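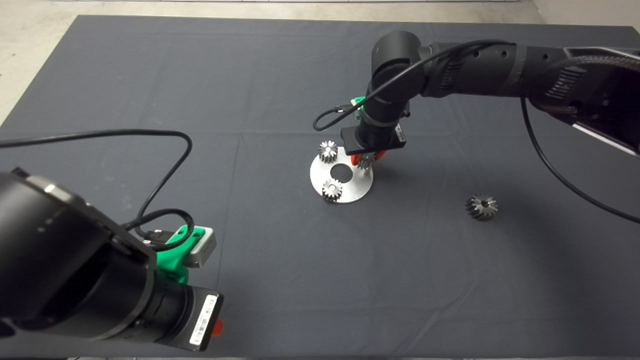 # Painted Gable Walls in Ondisville: Term Project Report

August 2022

## 1. Purpose

The project looked at how mural painters use the blank gable walls left exposed when a neighboring house is pulled down. Ondisville has many such walls in the Kosberg district, most of them brick under old render. The question was whether the outline of the former house, where it can still be read on the wall, affects the layout of the mural painted over it.

## 2. Material

The survey covered five murals along Navlow Street and the lanes behind it. Walls with commercial signs were left out, as were murals on garden walls and garages. The district building register lists 538 properties, and it was used to date the demolitions. Two register entries had no demolition year; for these the date was taken from old street plans in the city library.

## 3. Method

Each mural was sketched from the opposite sidewalk at a fixed scale. The old roof line, chimney breast and floor levels were then drawn on tracing paper and laid over the sketch. A main line in the mural was counted as a match if it fell within one brick course of an old building line. Color was recorded in daylight only, against a printed chart. The first sketches were made in November and repeated in spring, when leaf cover was still thin.

## 4. Results

Three of the murals follow the old roof line closely. The clearest is the Norðdahl wall, where the slope of the lost roof becomes the back of a sleeping animal and the chimney breast carries its raised head. The painter left the render rough at this point, and the change in texture does part of the drawing.

The fourth mural ignores the roof but keeps to the floor levels, which serve as horizons for stacked landscapes. The fifth matches nothing. Its wall was fully re-rendered before painting — no trace of the old house was left to work with.

## 5. Limits

The one-course rule is strict for low walls and loose for tall ones. A rule tied to wall height would be better. Sketching from the street also distorts the upper part of the wall, and the correction used here was a simple one. Layout drawings by the painters were not available for any of the sites.

## 6. Further work

The back lanes east of Kosberg have more gable walls, several of them unpainted. Tracings of these should be made before any new render goes on.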